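Akcombe Walking Days: Guided Two-Day Tour from Mistonar

By Omolara Nnaji
17 Aug 2019

The Akcombe tour is our most booked walk, and it is made for travellers who want to see the old salt villages without carrying a tent. It takes two days, with one night in a guesthouse. We pick you up in Mistonar, in front of the bus station, at 7.30 in the morning. If your hotel is inside the old walls please come to the station on foot, the streets there are closed for vans until ten.

Day one

From Mistonar we drive by the lake road to the Shirazi farm, where the walk begins. The family Shirazi has grown apricots and walnuts on this slope for four generations and they let us pass through the lower orchard, so please keep the gates as you find them. After the orchard the path climbs to the first terrace. It is the steepest part of the whole tour and it comes early, when your legs are still fresh. On the top there is a spring with good water and a flat place for sitting.

After lunch we follow the old mule track to Akcombe village. The total for this day is 12 kilometres. The track is stony but wide, and in dry weather you do not need poles. In the village we visit the salt house, which was used until the road was built on the other side of the valley, and the small chapel with the painted ceiling. The key of the chapel is kept by the neighbour, so sometimes we wait a little.

Dinner and the night are in the guesthouse. Rooms are for two or three persons. Single room is possible if you ask before, with a supplement of $21.

Day two

Breakfast is at seven. We go down into the gorge by the stairs, which have 400 steps with a handrail on one side, then we walk by the river until the stone bridge. Travellers who have problems with the knees can stay with the driver and meet us at the bridge by the road. In the afternoon there is free time at the Kesotus baths. Bring your bathing suit and a towel, or rent the towel at the entrance. We return to Mistonar in the early evening.

What is included

- Transport by van from and to Mistonar
- English-speaking guide on both days
- One night in guesthouse with dinner and breakfast
- Picnic lunch on day one
- Entrance to the salt house and the baths

Not included: lunch on day two, drinks with dinner, travel insurance, tips.

Price

$88 per person for each day, in the shared room. Children under ten pay the half. We ask for a small deposit when you book and you pay the rest to the guide in cash or by card in our office. If you cancel up to one week before the start, the deposit is returned in full. Later than this we can only move it to another date.

What to bring

Walking shoes with a good sole, a rain jacket, a hat, sunscreen and a bottle of one litre at minimum. The evenings in Akcombe are cool even in summer, so please pack one warm pullover. Your big luggage can stay in our office and there is no charge for it. In the van we have place only for one small bag per person.
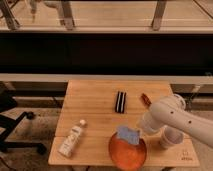
Season and weather

The tour runs from April until the first week of November. In spring the river can be high, and then we replace the gorge by the ridge path, which has the same length and a nicer view to the lake but no shade at all. In July and August we start the second day one hour earlier. If there is a storm warning the guide decides in the morning, and you can choose between a later date and your money back.

Food on the tour is simple and mostly vegetables, bread, cheese and lentils. Vegetarians have no problem. For vegans and for allergies we need to know three days before, as the guesthouse does the shopping in Mistonar.

Comments

Glenys R.
We did this in June with our two teenagers and they only complained on the first climb. Guide was great and very patient with all our photo stops. The baths afterwards were the favourite.

tomasz_walks
Is the mule track OK in trail runners or do I need proper boots?

Omolara Nnaji
Hello Tomasz, trail runners are fine in dry weather. After rain I would recommend the boots, the stones become slippery near the village.

Priya
Chapel was closed when we went as the neighbour was away. A bit of a shame, but the salt house made up for it. Dinner was lovely.

Related tours

Kesotus Baths Half Day
Lake Road by Bicycle
Apricot Harvest at the Shirazi Farm
Mistonar Old Walls Evening Walk
Airport Transfers to Mistonar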